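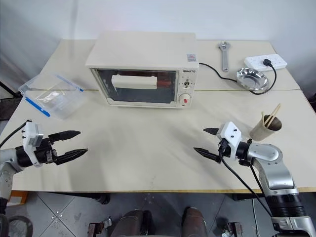
Safety rules for robots are mostly written by people who never have to clear the table afterwards, according to Crisóforo Ventura, and every page they add is a page that goes unread. He put this to me in July, after I had argued for a written bench rule at Brekbridge, and I have been thinking about it since.

He is right about the length. The guidance we were given at the start ran to 59 pages. Most of it dealt with fences, locked gates and large machines bolted to a factory floor. Very little of it helps with two arms working over a table with a toaster oven on it.

I still want the rule written down. An oven has a mains lead, and a lead within reach of a moving arm can be caught and pulled. A steel bowl or a spanner left near a power strip is a small matter on a desk where a person is working, as a person will move it without thinking. An arm will do only what it has been set up to do.

My version fits on one side of paper and has 7 points. Leads run off the back of the table by the shortest way. Hand tools go back in the drawer before the arms are switched on. Anything that heats is unplugged between sessions unless heat is part of the test. One named person has the stop button and does no other job while the arms are live. The other three cover food, loose cups and who signs the log.

Eustaquio Ibarra would rather leave all this to training. Training is good, but it fades, and new people arrive halfway through a project. A sheet taped to the wall is there on their first morning.

I would also drop any point that has not been used in a year. Ventura says he will hold me to that, and I have told him he can have the first go with the red pen.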